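The Fourth Star

By the time Apolline Aubert found my lemon bars, they had 300 five-star ratings and I had begun to think of them as settled law.

I should explain that the lemon bars paid for things. The rest of the blog (the soups, the muffins, a lengthy series on beans) brought in enough to cover the hosting and a bag of flour. The lemon bars had been picked up by a newsletter, then by another newsletter that stole from the first one, and after that people came to my site all day long, scrolled past my childhood at tremendous speed, and made them. They came out. They always came out. I got photos from church basements.

Then, under all those stars, dated April 25, 2022:

"Good. A little timid. Four stars. Apolline Aubert, Fleseck."

I read it standing up. I read it again sitting down, and then I read it to my husband, who was under the sink with a flashlight in his mouth.

"Fours are good," he said, more or less.

"She signed it with her town."

He took out the flashlight. "So?"

"So who does that? It's like getting a letter from a judge."

I wrote back the way I wrote back to everyone, with an exclamation mark. So glad you enjoyed them! Could you tell me what you mean by timid? She didn't answer. I checked before bed and again when I got up for water, and in the morning I went into the recipe and added a tablespoon of lemon juice, which I told myself I had been meaning to do.

It would be nice to say the matter ended there. Over the next several months she made her way through my archive like a woman cleaning out a relative's garage. Potato leek soup: "Fine for a cold." Banana muffins: "Three stars. You are hiding behind the cinnamon." Of my Thanksgiving stuffing, which had made my own mother put down her fork and apologize for something in the eighties, she wrote only, "Why apples?"

I had no answer to why apples. I had put apples in because stuffing has apples in it. I took them out, tested it, put them back, and tested it with pears. We had stuffing for dinner nine nights in a row. My daughter began eating at a friend's house and came home smelling of tacos.

The terrible thing was that she was right about the cinnamon. I cut it in half and the muffins tasted like bananas for the first time in their lives. I updated the post and wrote that I had been "playing with the balance," as if it had come to me on a walk.

Around then I got my sponsor. Matix made pans. They had made pans for a long time without feeling the need to talk to anyone about it, and then they hired a young man named Joshi whose job was to find people like me. He called me on the phone, which nobody my age enjoys, and told me that I had a very authentic crumb.

"Thank you," I said.

"We'd love to see the lemon bars in our square pan. We're thinking of it as a hero pan."

I had 3,676 subscribers at the time. Joshi said this was a wonderful number because it was small enough to be sincere. He offered me a sum of money and a box of pans, and I said I'd have to think about it, and then said yes before he could finish saying of course.

The box came in February. The pans were heavy and handsome and had sharp square corners, and the lemon bars stuck to every one of those corners as though they had been welded. I greased. I papered. I greased the paper. I lowered the oven and raised it. The middles were lovely, and the edges had to be eaten by me, over the sink, with a putty knife.

I sent Joshi a carefully worded email. He sent back a carefully worded email in which he wondered if the stickiness could be a feature. Some people like a chewy edge. Could I say "chewy edge"?

I said "chewy edge." I said it four times in one post. I also said that I'd been reaching for this pan every single weekend, which was true in the sense that it was on a high shelf and I'd had to reach for it to get at the other one.

The post went up in the morning. By lunch there were comments, nearly all kind. So pretty! Can't wait to try! Can I use limes? Can I use oranges? Can I make these without the lemon? And then, a little after two:

"You do not like this pan. Apolline Aubert, Fleseck."

No stars. She had left them blank, which the form doesn't even allow. My husband, who had built the form, was more upset about that than anything.

I looked up Fleseck. It was in Halleck County, two hours north, past the outlet stores, and it had a feed store, a library and a bend in the road. I didn't have a plan. I baked a batch of lemon bars in my old dented pan, the one my aunt gave me when she moved and didn't want to pack it, and I put them on the passenger seat and ran the belt over them. I told my family I was going to look at a farm stand. It was eleven degrees out.

The woman at the library said, "Oh, Apolline," in the tone you'd use for a well-known hill, and told me the yellow house.

I had pictured somebody tall. I'd pictured copper pots, I think, and possibly a cape. The person who opened the door was short and wide and wore a man's cardigan with a pencil in the buttonhole. She looked at me and then at the pan.

"You're the beans," she said.

"I'm also the lemon bars."

"I liked the beans." She stood aside. "Wipe your feet, please. Not there, that's a good one."
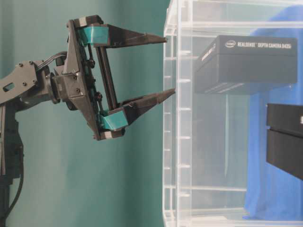 Kitchens tell on people, and I had been hoping that hers would tell me she was a retired pastry chef, or French, or at least cruel. It told me she owned one good knife and didn't care for drawers. I had recently spent two weekends and a chunk of the Matix money on mine, because food bloggers are supposed to have a wall, and I'd chosen a teal-green, smooth and even apart from some slightly lighter patches up toward the middle that my husband said only I could see. Everything looked wonderful in front of it except food. Apolline's wall was the very same teal-green. Taped to it at eye level were my recipes, printed out with the childhood cut off, every one of them written on in pencil.

I went over and read them. I didn't ask first. The potato leek soup had more leek in it now. The stuffing had a note that said "apples OK if sour," underlined, with an arrow to another note that said "tell her?" The lemon bars had been printed three separate times, once for each time I'd changed them, and the changes were circled.

"You printed all of them," I said.

"There's a machine at the library. Ten cents a page. The one about beans cost me a dollar ninety." She had already cut one of my bars and was looking at the side of it. "You talk a lot about your aunt."

"It's her pan."

"Yes, I know it's her pan. I know what she paid for it." She took a bite. I have waited for medical results with more composure. A clock went, somewhere in the back of the house, and she chewed, and a cat came in and considered me and left.

"More lemon," she said.

"I added a tablespoon."

"I know. I saw it. Add another."

"People will say it's sour."

"Which people?"

I thought of the newsletter people, and the church basements, and Joshi. I told her that 932 people had saved the recipe in one week alone, and that you couldn't go changing a thing like that because one person in Halleck County had a strong mouth.

She thought that was very funny. She had to put the bar down. Then she got two more plates out, though there were only the two of us, and from the top of the refrigerator she brought down a pan covered with a dish towel. She had made them that morning. It was my recipe. She made them every week or so, she said, for the lady next door and for the man who did the plowing, and had I really thought she'd keep on making something she didn't like?

I ate one. It was sour enough to make my ears move. After that it was the best lemon bar I'd ever had, and I was furious, and I ate another to be sure.

"What did you do?"

"Two lemons more than you. Salt. And I brown the butter, but you don't need to tell them that, they'll burn it and write to you."

"Why didn't you answer when I asked what timid meant?"

She looked honestly puzzled. "You asked me something?"

I got out my phone and showed her. She held it at the end of her arm and read my reply, exclamation mark and all, and then the replies to the soup, the muffins and the stuffing, eight or nine in all, each one brighter than the last.

"Well, these don't print," she said.

I stayed until the light started to go. She gave me a bag of her bars for the drive and kept my aunt's pan, on the grounds that there was still food in it. I was past the outlet stores before I understood that I'd have to go back for it.

At home I wrote to Joshi and asked to take "chewy edge" out of the post. He said he'd have to run it up the flagpole. I changed the recipe while I waited: two lemons more, and salt. I left the butter alone. The first comment came in before I'd closed the laptop, from someone in Ohio, who gave it two stars and wanted to know what had happened to me.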